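Search this site
Enter keyword... Go

How to find out why your gripper drops the cloth

In February our hand-held gripper began to lose fabric in the middle of a fold. The fingers closed, the cuff came up a few centimeters, and then it slid out. In the log I had 1348 grasps, and 18 of them were marked as "slip" although the width reading was normal. I spent too much time on the software before I looked at the pads. Please do it in the other order.

You need a clean cotton cloth, alcohol, a small screwdriver and a knitted garment with a ribbed edge. A T-shirt is too easy and will hide the fault.

1. Stop the recording and disconnect the power if your gripper has a motor. My first gripper, a Nesness, closed on my finger when I restarted it — it was not serious, but it hurt for two days.

2. Clean both pads. Lint from wool makes a layer which you can hardly see. Wait until the alcohol is dry before you touch any fabric.

3. Push each pad sideways with your thumb. It must not move on the finger. One of mine moved a little, and this was the real fault: the glue had become soft.

4. Open and close the fingers slowly and watch the pivot pins. If one finger arrives before the other, check the linkage for play. Do not tighten the pins so much that the fingers become stiff.

5. Close the gripper with nothing inside and write down the width value. Repeat with one layer of cloth. If the two values are the same, the software cannot know that it has lost the cloth. My log showed 986 in both cases, so the slips looked like good grasps.

6. Now test on the sweater. Spread it flat, take the edge of the cuff with the ends of the fingers, and lift slowly.
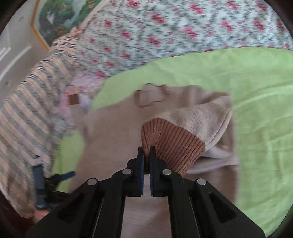

Repeat the lift from different angles, along the ribs and across them. Across the ribs my old pads failed much more often. Keep straps and buckles away from the path of the fingers when you do this, a caught strap gives a false result and can bend a link.

7. If the cuff still slips, replace both pads together. I use the soft type from Ristico. After the change, set the zero width again, otherwise step 5 will mislead you.

Mark the old slip recordings as failures. Do not delete them — you will want them when you set the threshold.

Comments

Naa Atinga: Thank you, step 5 was my problem too. Do you set the zero again after each cleaning?

Author: No, only after I change the pads.

byun_user: The glue on mine became soft as well. Does the alcohol do this?

Author: It is possible. I now put it on the cloth and keep it away from the edge of the pad.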